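Teaching by hand: the questions I get asked most

I've been showing robots how to do small table-top jobs for a bit over a year now, mostly with a gripper I hold and squeeze myself, and sometimes with the remote sticks on the Tronley arm. People write in with the same handful of questions, so I've put my answers in one place. I'm not an engineer, I'm the person with the sore thumb, so take the technical bits with a pinch of salt!

Do you need to know how to code?

No. I couldn't write you a line of it. Nour Geagea does all the training on our stuff and I just hand over the recordings at the end of the day. What helps more is being a bit fussy. If you're the sort who straightens other people's picture frames you'll be fine.

Hand-held or remote, which is better?

I get this one every week and I still go back and forth. Hand-held is far quicker. You pick up the gripper, do the job, put it down, do it again. You can feel when a thing is about to slip, and your wrist does clever little corrections that you'd never manage with a stick. Remote is slower and rather tiring on the eyes, but every move you make is one the arm can really do, because the arm is doing it. With the hand-held one I've happily twisted round into positions that the Tronley couldn't reach in a month of Sundays, and Nour had to throw the lot out.

So: hand-held for picking up, sorting and lining up, remote for anything in a tight corner. That's my rule until somebody talks me out of it.

How many goes does a robot need?

For our block job (long brown bar, a couple of short brown bars, get them where they belong on a white table) I did 600 goes in June. That sounds dreadful but each one is short, and you get into a rhythm with it. Nour reckons we could have stopped sooner if I'd moved things about more at the start. My first 71 were all set out in nearly the same way, and the robot learned that one layout beautifully and was hopeless at everything else.

Should I wear gloves?

I like a thin black knit one. It keeps my hands from getting rubbed, and I find I move more evenly in it, though that may be all in my head. Try it with and without. Whatever you pick, stick with it for the whole set.

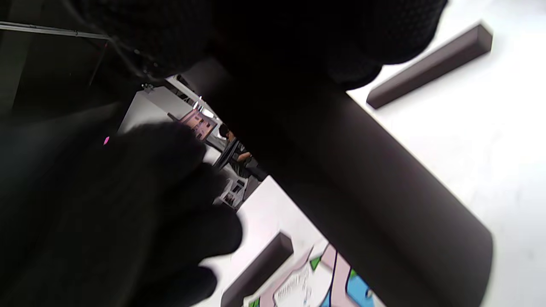
Azucena Ochoa wrote in to say she'd do it the other way round: "Swap gloves halfway, swap sleeves, swap people if you can. Ours only ever saw one pair of hands and it went to pieces the day my sister had a go." I've thought about that a lot and she may well be right. Nour says it depends how much of you ends up in the recording, so perhaps stick with one for your first set and get adventurous on the second.

Do I have to tidy the room first?

I used to, and I've given up. A bit of ordinary life in the background does no harm as far as we can tell: shelves, chairs, somebody sitting there getting on with their own work. The tabletop matters more. I leave something bright and patterned lying on it now and again so the robot doesn't come to expect plain white every time. Strong light is a nuisance, mind. Dark bars on a white top under bright lamps can be tricky, and the white goes glaring while the shadows turn to soup.

What if I drop something?

Carry on! Pick it up and finish the job. Nour keeps those, and they're some of the most useful ones, since the robot will drop things as well and it's nice if it has seen what to do next. What you mustn't do is fling it across the table in a temper. (One recording. She still has it.)

How fast should I go?

Slower than feels natural, without stopping dead. If you pause to think halfway, the robot learns to pause there too, and you'll watch it hover over the table like someone who's forgotten why they came upstairs. I decide where everything's going before I press record.

How long can you keep it up?

My limit is 18 minutes, then tea. After that I get sloppy and start nudging bars into line with the side of the gripper.

Can I come and have a try?

Yes, if you're nearby, drop me a line first. Bring short sleeves and a bit of patience.

Related questions
Fitting new finger pads to the Brilta gripper
Why does my remote arm lag behind my hand?
Seidel or Skivel: which table clamp?
Naming your recordings so you can find them again
Resting your wrists between sets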